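Chapter 7
Bins, Liners and Litter on Carpet

What this chapter covers
7.1 The claim that people will use a bin if you give them one
7.2 Choosing a container for a lounge or waiting area
7.3 Liners
7.4 Soft furnishings and the question of what counts as trash
7.5 Working notes and review

Before you read
Write down how many bins there are in the room where you spend most of your day. Then go and check. Keep both numbers for the exercise in 7.5.

7.1 The claim

Most training booklets on room care begin with a sentence like this one, from the Sornuton housekeeping guide: "Provide a bin and the litter will look after itself." It has been copied from booklet to booklet for years. Students learn it, supervisors repeat it, and suppliers of bins are understandably fond of it. This chapter asks whether there is much behind it.

Start with a common case. A paper cup is on a lounge carpet. A container that could hold it is on the same carpet.
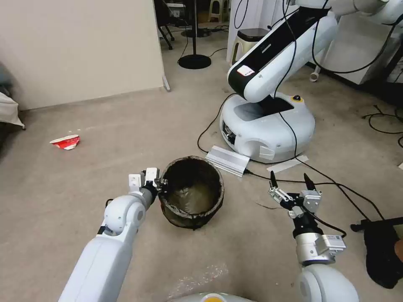 Figure 7.1 Crumpled red-and-white paper cup and a round, dark mesh container on beige carpet.

Whatever the guide says, the cup in Figure 7.1 is on the floor. One cup proves very little, of course, and a reader who wants to defend the guide could say so. The trouble is that the guide offers even less. It gives no count, no rooms and no dates.

The Lidley lounge survey did at least count. Staff logged loose litter in 30 shared lounges over the month of March and recorded 2710 items. Of those, 2397 were found in rooms that already had a bin. Quoted alone, that second figure sounds like the end of the argument, and it has been used that way. It shouldn't be. Nearly all the lounges had bins, so nearly all the litter was bound to turn up in a room with one. The survey also left out everything that went into the bins, and without that we can't say what share of trash missed them.

So we have a slogan with no numbers, and numbers that don't answer the slogan. Keep both in mind when someone tries to sell you a third bin for a small room.

7.2 Choosing a container

Round mesh bins are popular in lounges. They are light and easy to carry, and you can see through the wall. Catalogs tend to stress the look. The Bednárik catalog also promises that mesh "keeps a room fresh," a claim we have not seen tested anywhere.

For daily work, three things matter more than the catalog page:

Can it be lifted with one hand when full?
Does it stay upright if someone bumps it?
Will a standard liner fold over the rim and stay there?

If a bin fails on the last point, the first two hardly matter. Mesh has holes, and the dregs of a cup of coffee will find them.

7.3 Liners

A liner should be big enough for its edge to turn down over the outside of the rim all the way around. Beginners often use a bag that only just reaches, and it slides in under the first heavy item.

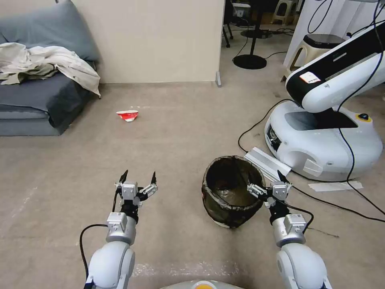

Figure 7.2 Round bin lined with a black plastic bag, edges folded over the rim. Note the cup on the carpet and the cloth draped over the sofa seat.

Black liners hide what is in them. Some managers like that and some inspectors don't. Our own view is that color is a minor matter - fit and strength come first. Be wary of any rule that says a liner must be changed every day whatever is in it. In a busy lounge once a day may be too seldom. In a quiet one it means throwing out a clean bag, and over a year that can come to 300 or more.

7.4 Trash, or somebody's things?

A crumpled paper cup lying on its side is an easy call in most rooms, though you should look inside it before you crush it further. Cloth is harder. A rumpled white piece of fabric over the corner of a sofa could be a throw, a jacket or a sheet waiting for the laundry, and from across the room you may not be able to tell. Go and look. Do not fold it away in a closet and do not bin it. Put a cushion back against the wall if it has slipped, and leave personal items where they are unless the house rules say otherwise.

The older Stovley method tells cleaners to work from the door inward and clear "all foreign matter" in one pass. We think this is poor advice for rooms where people sit. It treats a coat and a cup as the same kind of problem.

A better order for a lounge is floor litter first, then the bin, then the seating. Vacuum last.

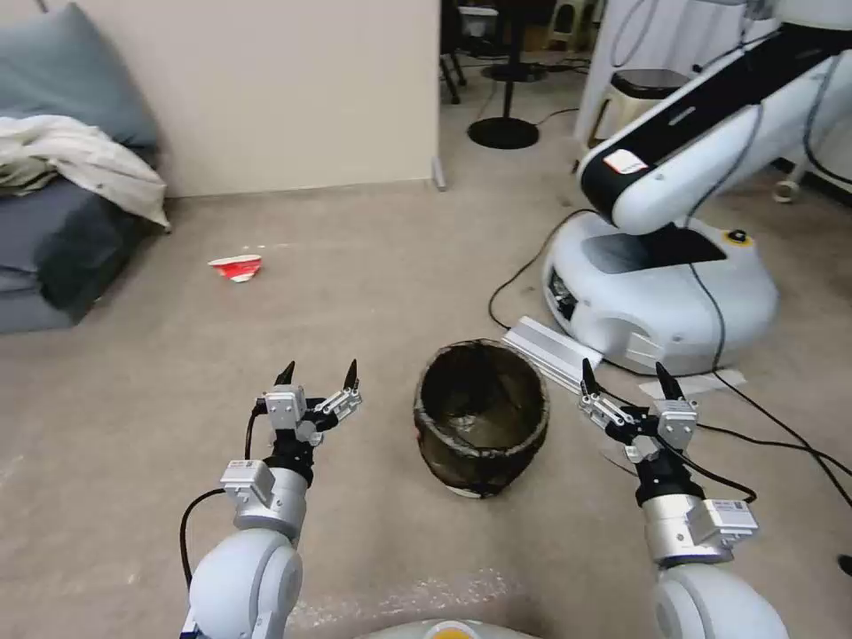

Rhona Rankin disagreed with that order when she read this section in draft. She would check the bin before touching any litter, and wrote that she had "picked up too many cups and then found no bag to put them in." She also thought we were too hard on the Stovley method, which in her view was meant for hallways and got stretched to cover lounges later on.

We accept the first point for any bin you haven't checked yourself. If the liner is already in place, as in Figure 7.2, the two orders take the same number of steps. On the second point, the Stovley text mentions sofas twice, so we have left our comment as it was.

7.5 Working notes and review

Compare the two bin counts you made before reading. If they differ, write a sentence on which bin you forgot or imagined, and where it stands.

Then choose one lounge or waiting area and log loose litter at the same hour for a week. This time, log what is in the bin as well. Tomos Jenkins has set out a blank log sheet at the back of the book, with separate columns for floor and bin.

Key terms: liner, rim fold, loose litter, personal item.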